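The Stokgate clothes swap is coming back in May, and this time it has the run of the big upstairs room at Pladuva — welcome news for anyone who remembers queuing on the stairs last year! Doors open at 10, and you may bring up to 15 clean items, children's things included.
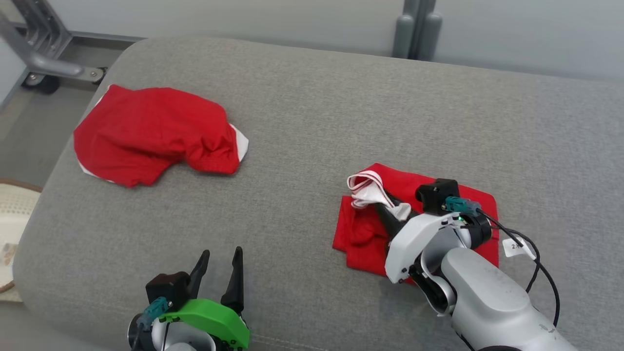 *Red items, one of them folded, on a grey seat.*

Genji Sasaki, who started the swap with a single rail in his front room, says sportswear always goes first and he would dearly love more of it — coats too, if you can spare one. Entry is free, tea and cake will be served until 6, and whatever is left goes to the Brivus charity shop.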